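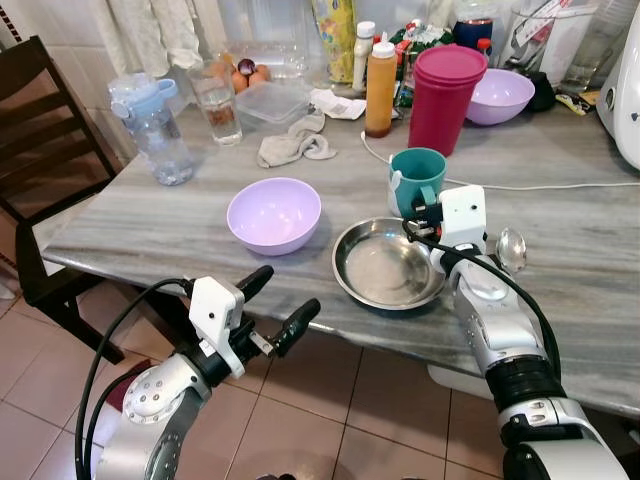
Kitchen and Dining > Small spaces
Marble-look table: what should stay out all day?

sakau_tin wrote:
Hello all. In July we moved to a smaller place and the long table by the wall became our everything table. We eat there, we cook beside it, and the sauces live there. My wife wants a clear surface. I want to find the chili sauce without opening three doors. Which things do you leave out and which do you put away after each meal? We have no room for another cabinet.

Trinidad Baluyot wrote:
Bowls and cups away, sauces out. That is my whole system. Cups I keep stacked, one color only, so it looks like one thing. And please throw out the small papers every evening, they multiply.

latuheru88 wrote:
I don't agree about the sauces. Squeeze bottles get sticky at the bottom and then you have rings on the table. I put mine on a tray from Urstead, 20 cm wide, and I wash the tray on Sundays. Before the tray I was scrubbing the table itself, and it lost its shine in that place.
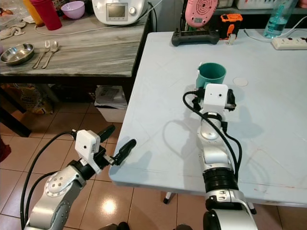

Faizal Chong wrote:
My advice is to have a second table, even a cheap folding one, and to be strict about what goes where. Food on the first one, cables and gadgets on the second. Ours is light blue-gray and it is not beautiful, but the power strip lives there and so does the game controller, or something like one, that my son never returns to its drawer. When a teal cup stands in the middle of the folding table I know that somebody has broken the rule. Usually it is me. The table takes 15 minutes to clear on a bad day.

sakau_tin wrote:
Thank you, Faizal. But does the second table not simply fill up also? This is my fear. I had a side shelf once and after one month it was a museum.

Faizal Chong wrote:
It fills up, yes. But it fills up with dry things, and I can eat my soup without a charger next to it. For me this is enough. For the food table I make two rows. The back row, against the wall, is for tall things and things that stay: pitcher, jar, sauce, tumbler.
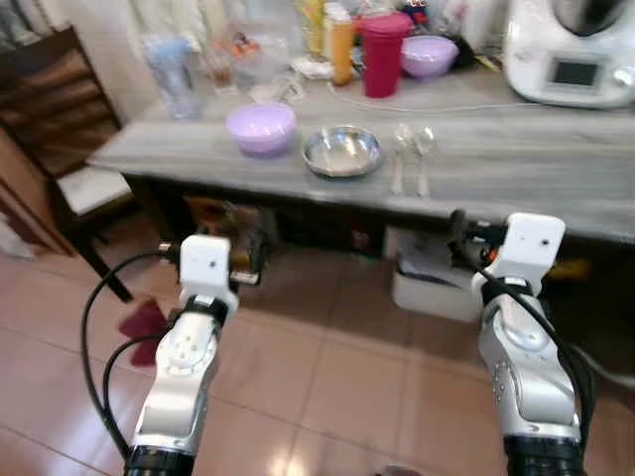
The front row is only for the next meal, so a bowl, a steel dish and the cutlery, and it must be empty again before we sleep. If something stays in front for two nights, it goes to the cupboard.

Trinidad Baluyot wrote:
The back row is where dirty glasses hide! I had this at my mother's house. Somebody finishes the tea, puts the glass behind the jar, and you find it on Thursday with a brown bottom.

Faizal Chong wrote:
I cannot defend myself here. It happens.

latuheru88 wrote:
Two rows is still too much for me, but I have only 700 mm of depth and I need the front for chopping. Sakau, how deep is yours? And is it real stone or printed? With real stone I would not leave any vinegar sauce standing on it.

sakau_tin wrote:
Printed, I think. I will measure tonight. My wife has read the thread and she votes for the tray.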